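Informe de avance del proyecto Grillside
Taller de robótica Starkudero
Responsable: Joelle Zoubi
Destinatario: Fundación Sabbagh
24 de septiembre de 2025

1. Estado general

El grupo de alumnos ha cerrado la fase de teleoperación y trabaja ya en el agarre de objetos cotidianos sobre mesa. Se han grabado 886 demostraciones, de las cuales 32 se descartaron por pérdida de sincronía entre la cámara de cabeza y los codificadores del brazo. El resto está etiquetado y almacenado en el servidor del taller.

2. Tarea de clasificación en mesa

El brazo debe localizar cada objeto, cerrar la pinza sin desplazarlo y depositarlo en la zona asignada. El juego de objetos combina latas de bebida y fruta. Las latas abolladas se incluyen a propósito, dado que el detector entrenado en primavera solo había visto envases intactos. El tablero gris brillante produce reflejos intensos en la parte delantera central, y los alumnos han añadido variaciones de exposición al conjunto de entrenamiento.

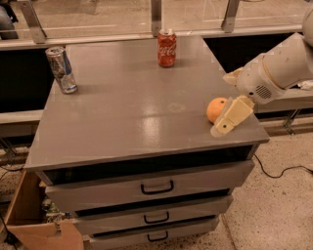 3. Incidencias

La calibración entre cámara y pinza se desvía tras un uso prolongado. Se repite ahora al inicio de cada sesión, con un coste de alrededor de 17 minutos. El controlador Flesov perdió la conexión en dos ocasiones; se sustituyó el conector y el fallo no ha vuelto a producirse.

La aproximación lateral a objetos redondos sigue siendo el punto débil. Si el primer dedo hace contacto antes de tiempo, la fruta rueda y el intento se contabiliza como fallido.

4. Trabajo pendiente

Reentrenar la política de agarre con las demostraciones validadas. Limitar la velocidad de cierre en los últimos centímetros. Redactar el protocolo de evaluación para la prueba de diciembre, con posiciones iniciales fijadas por sorteo.

5. Presupuesto

Sin desviaciones. Queda por facturar el recambio de los dedos de la pinza, cargado a la partida de material fungible.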